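Frerichs Wall Eraser Pad, pack of 5

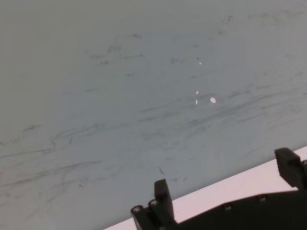

Page last changed: September 2023

I'll start with who this is for, so you don't waste your money. If you've got a painted wall with gray rubs and streaks all over it, the long faint kind that you stop noticing until the lamp goes on, this is your pad. If you've got holes, go look at the filler page instead (I'll get to chips further down, I promise).

I've been selling cleaning bits out of the Hastov shop for a good while now, and walls are what people ask me about the most. Somebody drags a chair back, somebody leans a bike, a kid gets hold of a pencil, and then somebody else comes along with a wet sponge and spreads the whole lot sideways. Matte paint is the worst for it! It looks lovely on the day and then it grabs everything. Pale gray and pale blue are two of the colors I hear about most, because dark smears have nowhere to hide on them.

What you get

Five white pads in a cardboard sleeve, each one big enough to fill my palm. They're a firm foam, a bit like stale marshmallow, and you can cut them with kitchen scissors. I cut mine in half. Kenna Chisholm on our counter cuts hers into little fingers for getting along the bottom of the wall, and I have to say she gets a straighter line than I do.

How I use them

Wet the pad, squeeze it hard, squeeze it again. It should feel damp and no more. Pick a spot behind a door or a bookcase and try it there before you go anywhere people will look. Then rub lightly, in the same direction as the streak, and stop every few passes to wipe with a dry cloth. Small dark smudges in a bunch I do one at a time with a corner of the pad. Long soft streaks I take in sections, top to bottom, and I rinse the pad a lot more than you'd think (gray water means it's picking up, so dump it and get fresh).

Please don't lean on it. These are a very fine abrasive, and on a matte wall hard rubbing leaves a shiny patch that shows up worse than the scuff did. I did this in my own hallway in March and I'm still annoyed. That patch is behind a coat rack now.

What it lifts and what it doesn't

Pencil, very good. Shoe rubber and furniture rubs, very good. Old dry-wipe marker that's been half wiped and left as a gray haze, pretty good, though expect to go over it twice. Crayon, so-so. Permanent marker, no, get the Kostico stain block and paint over it.

Chips are a different thing. A little white spot in the middle of a colored wall can be a bit of dust or plaster sitting on top, so brush it with a dry finger first. If it doesn't budge, the paint may have come off there, and more rubbing will only make the spot bigger. Go around it with the pad and come back with a dab of touch-up paint on a small brush when the wall is fully dry. Struan Gunn mixes small pots for us if you bring in a flake of the old color.

Questions I get

Can I use it on wallpaper? I wouldn't. Saimi Pitkänen tried it on a vinyl one and was happy, but she's braver than me.

Does it need soap? No, plain water. If the wall is greasy, wash it first with a drop of dish soap and let it dry.

How long does one last? Depends on the wall! Textured paint chews them up fast, smooth paint hardly touches them. When it starts crumbling, throw it out.

Is this the same as the old Evell pad? Nearly. The Evell was softer and fell apart sooner. We stopped carrying it, and the Frerichs one fits the same handle if you already own that.

Ordering

Item number 1303. Sold in the sleeve of five only, sorry, I can't split them. Painters and landlords who want a full carton of 34 sleeves should write to Rasmus Vītola at the shop and he'll work out the shipping. For pickup, come to the side door and ring.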